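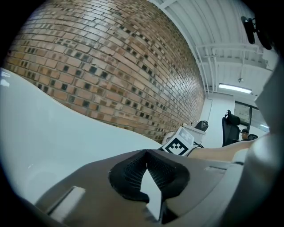

I have used the Stunix hand-held gripper for one winter and one spring, and I want to write down what is good in it and what went wrong, because the reviews I read before buying were all written in the first week. The Stunix is made by Barros. You hold it in your hand, you do a task with it, and the Gurkis software turns the movement of your hand into a path which a robot arm can repeat. The fault I will describe is in this second part. It has to do with the room: one wall is brick in tan and reddish brown, with small dark squares set in a regular pattern over the whole surface, and for a tracking system that looks for points to recognise, such a wall is a trap. I did not understand this when I bought the tool, and the manual does not speak of it.

First the tool itself. I paid 757 euros for the set: the gripper, two spare pairs of finger pads, a charging cable, one marker cube and a licence for Gurkis. The body is dark grey plastic, matt, and it does not become slippery when the hand is warm. The pads have a fine mesh texture and hold small things very well. I have picked up screws, tea bags, a glass test tube and a folded cloth, and only the cloth made problems. The trigger is a little stiff for a small hand. After 25 minutes I feel it in the thumb and I have to put the tool down.

The pads wear at the outer edge before they wear in the middle. Mine were changed once in the whole period. It is done without a screwdriver, but you should push until you hear the click. A pad that is only nearly in its place will still close, and it will let go when you lift something heavier.

Now the fault. When you record a movement, Gurkis compares what the camera sees from one moment to the next and calculates where the hand is. Most of the time this works nicely. But in our room, when I turned with the gripper along the brickwork, the calculated position sometimes made a jump. The software had taken one dark square for its neighbour. On the screen the path looked smooth, because Gurkis applies a filter afterwards, and the filter makes from a jump a quick and elegant curve. This is, in my opinion, the worst design choice in the product. If the jump had stayed visible, I would have thrown the recording away.

In our case the recording was sent to the arm, a Stenuvitz, the small model for the table. The task was to take a plastic cup from one tray and put it in another. The arm took the cup correctly, began to move, and then went 80 millimetres to the side at a speed which I had not seen from it before. It hit the edge of the tray and stopped with a collision error. The cup broke and one finger of the arm was bent. No person was hurt. But a colleague had been placing the trays by hand a moment earlier, with her sleeve rolled up, and I thought about this for the rest of the afternoon.

I want to be fair here. The speed limit of the arm was set too high, and that was our mistake. The Stenuvitz was delivered with a low limit and we had raised it in August to save time, and then we forgot it. With the limit as delivered, I believe the arm would have pushed against the tray and nothing more. Still, a path with such a jump inside should never leave the software without a warning.

I wrote to Barros and sent the recording. The answer came after 5 days and it was polite. They confirmed that walls with a repeated pattern can cause "position ambiguity". They advised to put the marker cube where the camera can see it during the whole task, and to switch on a setting called strict check. This setting is in the third menu, under Export, and it is off when you install the program. With strict check on, Gurkis refuses to export a path if the speed between two points is higher than a hand can reasonably make. I loaded our bad recording again and it was refused at once. So the protection existed already, and it was switched off.

The cube helps, but not completely. It is white with a black square pattern printed on its faces, and the software finds it quickly under good light. The trouble is that your own body comes between. When I reach across the table, my forearm can hide the cube, and then Gurkis is again alone with the bricks. A second cube at the other end of the table solved this for us. Barros sells it separately, and the price is too high for a printed cube. You can also print the pattern yourself on thick paper, if you measure the result with a ruler, as most printers make it slightly too small when "fit to page" is chosen.

Another thing which we tried was a plain grey curtain in front of the wall. I expected much from it and it was worse. With nothing to look at, the tracking became lost more often, although it then said so clearly and stopped. A few posters, all different, hung without order, gave the best result. It does not look beautiful.

What I do now, each time: strict check on, both cubes in view, then I play the path in the preview at quarter speed and watch the speed line under the picture. A sharp peak means I record again. The first run on the arm is at the lowest speed, with the tray empty and with my hand on the stop button, and everyone else stands behind the tape on the floor. It makes the work slower. A task that I finished before lunch takes me now until the middle of the afternoon.

Would I buy the Stunix again? Yes, for the hardware. The grip is precise, the battery lasts longer than my thumb, and after two falls from the table the housing has only a scratch. For Gurkis I am more careful. The newest version shows a yellow sign when the filter has corrected something, which I asked for and probably others too, but strict check is still off after a new installation. Please look there first, before you connect any arm.

Hardware: four stars. Software: two stars, and three if they change this setting. Documentation: two stars. The chapter about rooms and light is half a page long, and the wall in its drawing is white.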